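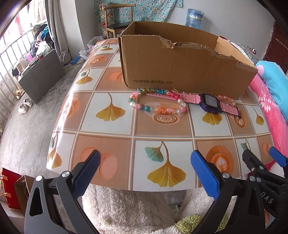
**Ratree Khunthong**
*Field recording lead, Phromma project*

I have promised to write down what happened with the left jaw, so I do it now while my notes are still readable. It is a story about one screw and 146 recordings, and about how long I looked at the wrong thing.

For readers who come from my cooking posts: my work is to record small household tasks with a gripper that a person holds in the hand. The recordings are sent to Citelwood, where Lucyna Sobczak and her group train a robot arm with them. The arm is called Edar. It carries the same jaws and the same blue finger pads as our hand tool, so that what my hand does at a table, Edar should be able to repeat at another table.

The task in June was "tidy the small things into the box." We had beads, a children's smartwatch with a pink strap, and an open cardboard box at the back of the table. It looks like an easy task. The bead bracelet is in fact one of the more difficult objects we have used, because it changes its shape when you touch it, and you must close the jaws almost completely before it is held. With a towel you can be wrong by a few millimeters and still the towel comes with you. A string of beads does not forgive that.

## What was reported

On 24th June I got a message from Lucyna. Edar went to the bracelet very nicely, came down at the correct place, closed, went up, and the bracelet stayed on the table. Then it moved with nothing to the box, opened above it, and came back for the next object as if everything was in order. She had tried it many times. With the watch it was better, but twice the arm lifted the watch by the strap only a little above the table and lost it.

The second time, the watch slid over the table edge and the arm followed it down. It pressed against the edge with the jaws half closed until the force limit stopped it. No person was near, and the table has only a mark. But I did not like to read this. An arm that believes it is holding something, when it is holding nothing, will do the next movements with full confidence.

## Where I looked first

My first idea was the tablecloth. It is glossy, with a grid of squares, ginkgo leaves in some of them and coffee cups in the others, and near the window you get a strong light. One of the coasters printed on it is round and orange, and the bracelet was lying partly around it. I was quite sure that the model had learned to close on the printed circle instead of on the beads. I wrote a long email about this, with a proposal for a plain gray cloth. I am a little ashamed of this email now.

Lucyna answered in two lines. She had already tested with a plain cloth and it was the same.

My second idea was the finger pads. They have a diamond pattern and I thought maybe the pads at Citelwood were more worn than ours. Decha Wattanapong, who repairs our tools, sent a new pair to them by courier. We waited for the parcel. The new pads made no difference that anybody could measure.

So we lost more than a week with the cloth and the pads. In all this time I did not ask the most simple question, if the number for the jaw opening was correct.

## What it was

The tool records how wide the jaws are open at each moment. This number is what the arm is told to copy. Decha took our hand tool, closed it fully on nothing, and looked at the screen. It should say zero. It said 5 millimeters.

He opened it, closed it again, and got a bit more than three. Then 5 again.

The screw where the left jaw turns was loose. You could not see it. You could not hear it either, and in my hand the tool felt normal, because when I squeeze I always squeeze until the pads meet. My fingers corrected the fault every time without telling me. The jaw had a small play at the pivot, the sensor followed one part of the mechanism, and the pad was somewhere else. So in the recordings I hold the beads tightly, anyone can see this in the video, but the number beside the video says that the jaws are still open by the thickness of a bead. Edar copied the number.

Decha went back through the files. Each recording starts with a full close, so he could read the error at the start of each. From the 146 recordings of the box task, 71 had a wrong zero. They were not the last 71 in a row, as I expected. At first it was one bad file among many good ones, then more often, and in the final two days nearly all of them. For me this was the most uncomfortable part. A tool that is broken you put aside. Ours was mostly fine.

I believe it began when I bumped the tool against a chair while turning around with it, but I cannot prove that. Decha thinks it is only vibration and many hours of use. We have stopped discussing it.

## What we could save

Rattana Siriwan tried to repair the numbers by software, by subtracting the error from the start of the file. For some files this worked well. For others the zero moved during the recording, and then you subtract the wrong value for half of the task. We kept only the ones where the closing at the start and the closing at the end agreed, and threw away the rest. I recorded the missing ones again in July, with the same cloth, which I am glad to have defended in the end.

On the arm, Lucyna's group added a check. If Edar closes on an object and the motor feels no resistance, it must stop and open. It should have been there before, she said this herself. It would not have found our screw, but the arm would not have pushed on the table.

## What we do now

- Before each session: close fully three times. If any of the values is not zero, the tool goes to Decha and I use the other one.
- The same check after each break, also when the tool was only lying on the table.
- Both jaw screws have a line of paint across the head and the jaw. When the line is broken, the screw has turned.
- After 80 hours of use the pivots are opened, cleaned and tightened with the torque driver, not by feeling.
- A file with a bad zero is refused at upload. Before, it was accepted with a yellow warning that I had learned to click away.

About the last point I want to be fair. The yellow warning was there since spring. It appeared also when the light was low or when the file name was too long, and I had stopped reading which of these it was. I have asked Rattana to go through the other warnings and decide for each one if it should stop me or disappear.

The people at the Hembridge site use the same tool with an older jaw, and they wrote me that their pivots are fine. I have asked them to do the three closings anyway and send me the values. Until now I have two answers, both zero, and I am waiting for the others.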